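Schedule of Acceptance

The offer from Pešek ran to 30 pages, and Anežka Kubíček had read every one of them before the train reached Treltthorpe. It described the Luria as a two-arm patching cell, supplied under a service contract, with cable handling as standard. The term "as standard" was defined on page 8. It excluded boots, latches and anything the customer had tied in a knot.

She was the assessor for Emutley, who rented rack space to small firms and paid a night shift to move network leads from one port to another. Emutley wanted the night shift reduced. Her fee was the same whichever way she reported.

Bohumila Ondrejka met her at the door for Pešek. She was the service engineer, and she carried a laptop with a split hinge held by a clamp.

"Sales wanted to come," she said. "I told them the room was small."

The room was small. Anežka put her coat on the only chair, set her form on the windowsill and wrote Sat 11 May at the top. Item 1 was approach to a mixed set of leads, red and yellow, beside the equipment. She asked for the wrist view on the laptop.

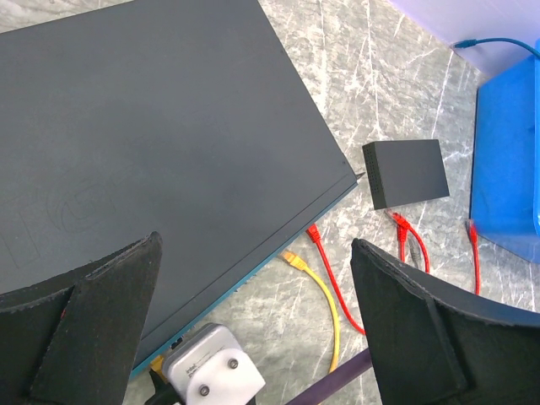 "What speed is this?" Anežka asked.

"Contract speed."

"The brochure film is faster."

"The brochure film was made in December by a man who has left."

Anežka wrote down the first answer and, after some thought, the second. The form had a column for remarks. She asked what the cell did when two leads of the same colour lay side by side. Bohumila said that it chose by the visible plug, and that where no plug was visible it was permitted to move a lead and look again. It was permitted to do this 2 times. After that it raised a ticket.

"To whom?"

"To me. Wherever I am."

"And how many tickets have you had?"

Bohumila turned the laptop round. The counter read 331. The period covered by the counter was not shown, and Anežka asked for it. It was the life of the unit. She asked how many had been closed without a visit, and Bohumila scrolled for a while and said she would send that in writing, as she did not trust the filter.

Item 2 was working with both arms close together. The contract was vague on this point. It said the arms would "cooperate where practicable", a phrase Anežka had last seen in a lease. She moved to the side of the table, where she could see both wrists, and nodded.
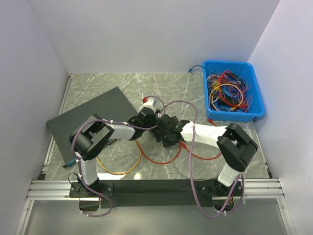

"If they touch?" she said.

"Both stop. You get a tone and a line in the log."

"Who restarts them?"

"Any trained person. Training is priced separately – schedule C."

"I saw schedule C."

"Everyone sees it eventually."

They worked down the form until the light in the window had gone yellow. Anežka asked about spare finger covers, tube ties, the notice period and the meaning of "reasonable dust". Bohumila answered what she could and marked the rest with a cross. There were more crosses than either of them liked. At item 14 she stopped, closed the laptop on its clamp and rubbed her eyes.

"Will you recommend it?"

"For sorting leads, with conditions. For live ports, I have nothing to base an opinion on."

"They want it for live ports."

"Then they should have asked for a live port."

Bohumila considered this. She had been on the night shift herself once, at another company, and had pulled the wrong yellow lead at four in the morning. It had taken down a dentist. She had not put this on her application to Pešek, and she told it now in the tone she had used for the finger covers.

Anežka did not write it down. She signed the form, tore off the lower copy and handed it across, and asked whether there was a later train than the one she had just missed.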